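Print this page | E-mail this page
Reading time: 3 minutes
Last updated: January

Cooking for one on the night shift

The woman who runs the supper table at Dunleavy has worked nights for 12 years, first in the packing hall at Molteck and now on the switchboard of a small hospital. She asked us to leave her name out, since half her coworkers have eaten her food and she doesn't want the other half asking for it.

We met at her apartment in Faresthorpe at four in the afternoon, an hour after she gets up. She had a mug of tea and called it breakfast.

"People think the hard part is sleeping," she said. "Sleeping is fine. I bought thick curtains and that was that. The hard part was that I ate out of a vending machine for two years."

She figures she went through 500 bags of pretzels in that time. Her doctor told her that her blood pressure was up, and she started bringing food from home. At first she brought sandwiches. By three in the morning the bread was soggy and she would throw it out and go back to the machine.

What changed things was soup. Her aunt had made barley soup every winter and never wrote the recipe down, so she worked it out over several weekends. It takes 200 grams of barley, two onions, carrots, a bay leaf and whatever greens need using up. She salts it at the end. A batch lasts her four shifts, and she freezes two of those.

"Barley keeps getting thicker," she said. "You have to carry a little water with you. I didn't know that the first time and I ate it like oatmeal."

She now cooks twice a week, always before work and never after. Coming home at seven in the morning, she wants toast and bed. The cooking happens between waking up and leaving, when the building is noisy anyway and she doesn't have to worry about the neighbors hearing the pots.

The supper table started when another operator asked for a taste. Then a porter did. They agreed that each person would bring one dish a week, enough for everyone on the floor, and put it out at one in the morning. There are rules taped to the refrigerator. Food gets a label with the day it was made. Nothing with nuts. Whoever eats last washes the spoons.

Money came up only once. One of the porters was making lamb every week and spending more than the others, so they set a limit on what a dish could cost. He switched to lentils. She says his lentils are better than his lamb was. 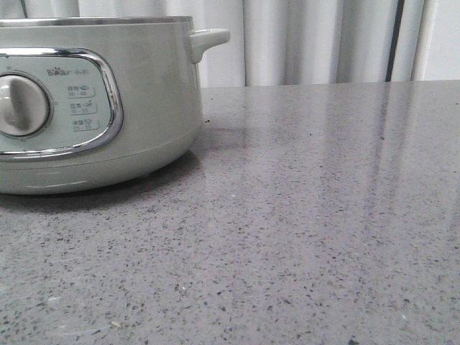 She doesn't own many cookbooks. Most of what she makes comes from relatives or from the backs of packages, and she changes one thing at a time until she likes it. Rice took her the longest. She used to make 300 grams at once and leave it out to cool while she showered, until a nurse told her to spread it on a tray and get it into the refrigerator quickly. She has done it that way ever since.

I asked whether she would go back to days if she could. The hospital has offered twice.

"I thought about it," she said. "My sister wants me to. But I like the quiet, and I like the people. On days everybody eats at their desk."

She was making bean stew that evening, with smoked paprika and a can of tomatoes. It was her turn, and she had to leave by nine to catch the bus.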